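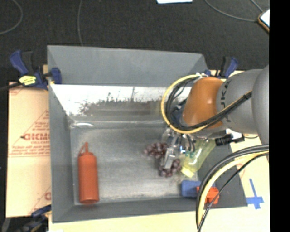

Setting Up a Price Sheet for Handmade Goods

Workshop > Selling > Pricing and Records

Written by Gergely Fülöp. Updated 2018-05-02

This page covers building a price sheet for a one-person craft business. It assumes you make things in small batches (ceramics, leather, printed cloth, turned wood) and sell through both a stall and at least one shop. A spreadsheet with two tabs is enough. Paper works too, but the totals have to be redone whenever a supplier raises a price.

1. List materials by unit

Open the first tab and name it Materials. Use one row per material and four columns: name, supplier, pack price, usable units per pack. Usable units means what is left after trimming and test pieces. A hide sold by area always yields less than the stated area. Add a fifth column that divides pack price by usable units.

Include thread, glue, wax, labels and tissue. If an item is too small to measure per piece, divide the pack by the number of finished goods it lasted for. I buy waxed thread from Granström in 50 m spools and enter it by the meter.

2. Time a full batch

Do not time a single piece. Time a batch from setting out tools to sweeping up, then divide by the number of pieces that passed inspection. Seconds do not count toward the divisor.

Run this twice, on different batches, and use the slower result. The first batch of a new design should be left out altogether - it includes learning time that will not repeat.

3. Set the hourly rate

Add up yearly overhead: rent, insurance, tool repair, stall fees, card fees. Suppose it comes to 4000. Divide by the hours you spend making in a year, leaving out selling and bookkeeping. Add the result to the wage you intend to pay yourself. Enter the sum in one cell and have every product row refer to that cell.

4. Build the product tab

Columns, left to right:

Product code
Material cost
Hours per piece
Labor (hours x rate)
Base cost (material + labor)
Wholesale
Retail

For wholesale, add your margin to base cost. For retail, multiply wholesale by 2. Shops in Sesivholm and most other towns I sell in expect to double what they pay, and your own stall price should match theirs. Undercutting a stockist will normally end the account.

Worked row, my Zilesia card wallet: base cost 18, wholesale 25, retail 50.

5. Review

Check material prices every December, before spring orders are quoted. Save the old sheet under its year and work on a copy. Quotes already sent keep the old price until they expire.

If you import the sheet into Goltik or other stock software, export it as plain CSV first and remove currency signs. Formulas do not carry over.

Filed under: Pricing, Small Batch, Bookkeeping for Makers
112 shares | 2 comments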